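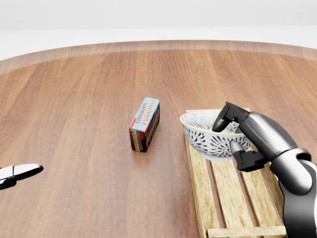

4. Running the Table Chore

Home | Setup | Chores | Troubleshooting | Contact

This section covers the bowl-and-crate chore in the Stiken simulator. A toddler can do it. Please keep that in mind when you set your expectations, and again when you read your results.

Before you start, finish Section 3 and save your hand settings. The chore uses both arms, although the left one mostly supervises.

1. Open the Chores menu and choose Table, Round.

2. Load the standard props: one bowl, one slatted wooden crate, one box of chocolate pudding. The pudding is not part of the job. It stands on the table to be left alone, and you will learn a lot about your controller from how well it manages that.

3. Set the number of attempts to 50. Fewer than that and a lucky streak can pass for skill. Teun Prins once demonstrated seven good grasps in a row to visitors from Clement and then, unwisely, offered an eighth.

4. Set the right hand to Rim Grasp. The upper finger goes over the rim and the thumb presses on the outside wall.

CAUTION: Do not raise thumb force above 14. The bowl will leave the table at a speed no dinner guest would accept.

5. Press Run and watch the thumb as it comes in from the side.
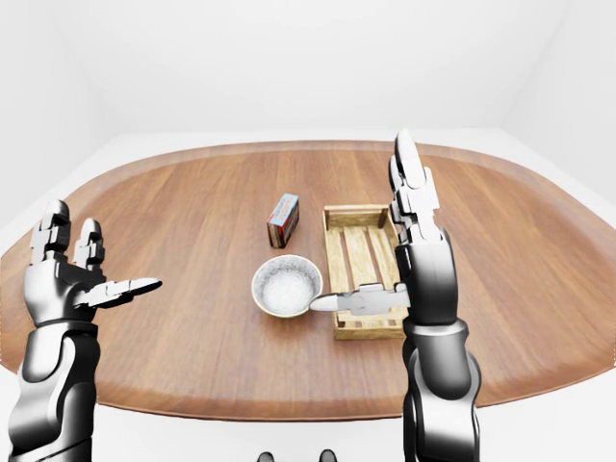

6. If the thumb pushes the bowl away before the fingers close, stop the run and lower Approach Speed by 2. Repeat until the bowl stays put or you lose interest.

7. When all attempts are done, save the log. Mark a run as passed only if the bowl is upright and the pudding is where it began. "Nearly" is a fail. Hanneke Mulder reads these logs and is familiar with "nearly."

NOTE: A filled bowl is harder than an empty one. Get the empty one right first.

NOTE: People ask whether a good score here means the robot can clear a real kitchen table. It means the robot can move a bowl in a clean white room with no cat in it. Real tables have crumbs, sticky patches and somebody's elbow. We are working on the elbow.

To return the props to their starting places, press Reset. We would like this button at home too.

Related
Section 3: Hand Settings
Section 5: Drawers, and Why We Put Them Off
Reading Your Run Log
Known Problems with Thumbs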